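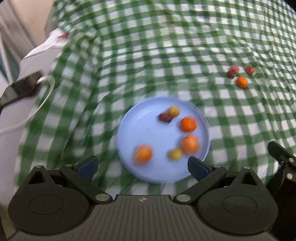 Building a hand-held gripper in a shared workshop
Speaker notes, May 2023

Slide 1. Title

Say hello, say where the workshop is (Priltinden, the back half of the old print building). The talk is 20 minutes, questions at the end. The project is called Mota. It is a gripper you hold and close yourself, with a camera on it, so the arm at home can later learn from what your hand did.

Slide 2. Why hand-held

I started with the arm. I spent most of a winter driving it with a game controller and got very little usable data. Picking up one grape-sized thing took close to a minute. With the tool in my hand the same pick takes a few seconds.

The arm and the hand tool use the same fingers. Mention this twice, people miss it. If the fingers differ, the recordings are much less use to the arm.

Slide 3. The fingers

Two fingers, linkage arms on pivot pins. The first set used printed pins and they wore oval. Steel pins fixed that. Ream the holes, don't drill them to size.

Pass the spare finger around here. Ask for it back before slide 6.

Pads are the dark blue ones. I tried four materials. The softest held fruit best and tore at the corners. The set I kept is a bit harder and has lasted since September.

Slide 4. The body

The grooved middle section took three prints. Print it standing up, with the grooves vertical, or the supports ruin the surface. The side housings are separate parts so they can be opened without taking the fingers off.

If somebody asks about the bracket on the side: one screw, and put thread lock on it. I lost a whole afternoon of recordings to a loose bracket.

Slide 5. The table

Back to the opening picture. Round light blue plate, gingham cloth, small fruits. Six on the plate, three more off it to the upper right. The job is to move a fruit from one place to the other, one at a time.

The cloth is there on purpose. A plain table gave good numbers and then the arm failed on every other table I tried. Wrinkles and checks are closer to what a kitchen looks like.

Point out the blur. The tool is moving and the shutter was too slow for the room. You can still make out the plate and the fruit, but the edges are soft. At this point the fingers are open and not touching any fruit.

Slide 6. Recording

Numbers for this slide:
2,120 recordings started
2,118 saved
1,466 kept after checking

The two that did not save were both a full memory card. The gap between saved and kept is the one to talk about. Most of the rejects were moves where I turned my wrist too fast and tracking dropped out. Some were just bad picks.

Slow down by a third and you keep far more. I wish I had checked the first fifty before recording the rest – I checked them at the end.

Slide 7. Software

Ekine does the syncing between video and finger width. Jenier is my own script for sorting and throwing out bad takes. It is short and ugly and I will share it with anyone who asks. Don't open the code on screen, it eats five minutes.

Slide 8. What the arm does now

Play the clip, 40 seconds, no sound. The arm handles round fruit well. It is worse with anything crumpled or uneven, where the pads meet the surface at an angle. Two fruits close together are also a problem. It tends to go for the gap.

If the clip won't play, skip it and describe the two failures instead.

Slide 9. What I would change

Set the shutter by hand and add a lamp.
Number the pads, left and right wear differently.
Keep cables tied back from the edge of the table.
Buy the pins first and design around them.

Slide 10. Questions

Likely ones: cost (parts list is on the handout), print time (two evenings for the body, one for the fingers), whether it works left-handed (yes, but move the bracket).

Leave the tool on the front table after the talk so people can try it. Bring the blue plate and spare pads.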